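Snacks by the Box

The snack table at Flendstead starts filling up in October, when people come back from visiting family with more sweets than they can eat. Sarita Sisodia runs the swap from 4 in the afternoon. The rule is simple: bring two boxes, take two home.

Cookies go fast, and so do rolled wafers, especially the kinds that are hard to find at the local supermarket.

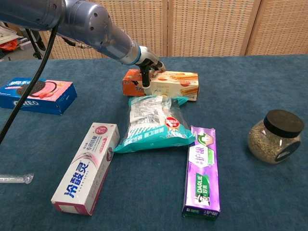

Boxes have to be sealed. Sisodia checks the dates and lays each one flat, because tall stacks fall over when people reach across them.

Vasiliki Stamatopoulos has been coming for two years and usually goes home with wafers. "They break if you carry them at the bottom of the bag," she said. "I put them on top, with the bread."

The swap draws up to 40 people. Anything left over goes to the staff kitchen.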